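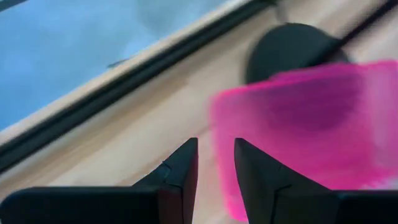
Two weeks of evenings with the new fingers and I'm still grinning, so I'm going to write this down before I change something and forget how it was.

Quick recap for anyone who missed October's post: the arm is the same one as ever, the controller is still the Pevus board, and the thing I've been swapping is what goes on the end. I started with the Istero parallel gripper and its stock fingers, which are wide and padded and very good at picking up things shaped like boxes. Then Mekdes Hailu let me try her set of Sulach fingers, the pointed ones, and I haven't put the pads back on since.

The difference on thin stuff is huge! My test is a dull one. I lay out 20 small items, run the same pick routine over them, and write down how many make it into the tray. Stock fingers got 12. The pointed ones got 17 on the first night, with no tuning at all apart from a new tool offset (I measured it with a ruler, don't tell Veronika). Folded cloth was the big surprise. The pads used to push a fold flat and slide right over it, and the tips just get in under the edge and pinch.

They're worse at some things, to be fair. Anything round and heavy wants to twist, because you're holding it at two little points. A full marker is fine, a jar lid is a coin toss. And you have to be much more careful about height. With the pads I could come down a bit low and the foam forgave me. With these I've already put a scratch in the table, and I heard it before I saw it.

The wrist camera is the other half of the story. I had it set so the fingertips sat right at the bottom of the view, and I like that a lot, since you can line up the gap with whatever you're going for. What I don't like is the blur. Any time the arm swings at a decent speed, everything past the tips turns to streaks while the fingers stay nice and crisp. Veronika Nägeli told me to shorten the exposure and add a lamp, and she was right, as usual. The lamp is clamped to the shelf for now and looks terrible. I also slowed the last bit of the approach, so each pick takes 14 seconds now. I can live with it.

I tried the Fu camera too, for one evening. Nicer color, much easier to mount, but the cable is stiff and it tugged at the wrist every time joint six went past halfway. If somebody has found a softer cable that fits, please leave a comment, I'd love to give it a proper run.

Next up is printing a pair of thin rubber sleeves for the tips to see if the jar lids get any better. Mekdes wants her fingers back at some point, so I'd better order my own set.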